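Category: Course Materials > Media and Law > Unit 9

Handout 9: How to Read a Crime Brief
Posted 5/15/20 by the course instructor

Please read these notes before the exercise. They continue from last week, when we spoke about the police blotter as a source. Today we look at the short "strange crime" item, the kind that a website puts between sports and weather.

1. What a brief is made of

Most crime briefs come from one document, the arrest report or the charging paper. The writer did not attend anything and did not call anybody. He takes the report, cuts it to 200 words or fewer, and adds a headline with a joke. For the student it is important to separate three layers:

-- what the officer wrote
-- what the news outlet added
-- what the second website added when it copied the first one

In our practice text from the Grovasia Courier, a man is arrested in the parking lot of a Lelo gas station after he tried to pay for fuel with a parrot. The report says only that he "offered a bird." The parrot comes from the headline. I have checked this two times.

2. Charge is not conviction

This is the mistake I correct most often in your papers. A person who is arrested is suspected. A person who is charged is accused. Only after a plea or a verdict may you write that he did it. The word "allegedly" helps a little, but it does not repair a sentence which already says the person is guilty. Compare:

"The thief allegedly took 31 frozen turkeys."
"Police say the man took 31 frozen turkeys."

In the first sentence he is already a thief. The second is safer and also easier to read.
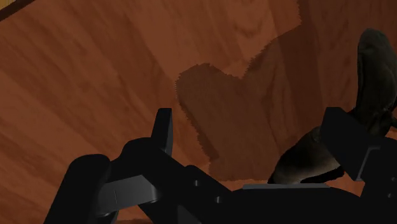
Small items of evidence need the same care as persons. In the Grastska case, which we will use for the exercise, the whole brief depends on one object left behind at a bakery after closing time, and four websites described it in four ways: a love token, a locket, a cookie, a "creepy valentine." When you write about an object, begin with what anyone can agree on. If it is flat, has the shape of a heart and lies on a wooden tabletop, then write this, and stop. Whether it is a gift or a threat is for the court to say, and the court in Grastska never said it.

3. Numbers

Bail amounts travel badly. The Mathur Evening Post gave the bail as $480. Two days later another site had $4,800, and nobody corrected it. Always go back to the court paper. If you can not find it, leave the number out.

4. Exercise

Take the Grastska brief from the reader (page 10). Mark every statement with O for officer, N for news outlet or C for copy. Then rewrite the brief without the joke. You will see that it becomes quite short -- this is normal. Bring it printed. The exercise must be handed in before the June break, and late papers lose one grade.

Comments (3)

turnip_second_row: Is the headline counted as N or C if both sites have the same one?

Course instructor: N, if the first outlet wrote it. Please note the source in the margin.

mbk: page 10 in my reader is the syllabus?? I think I have the old printing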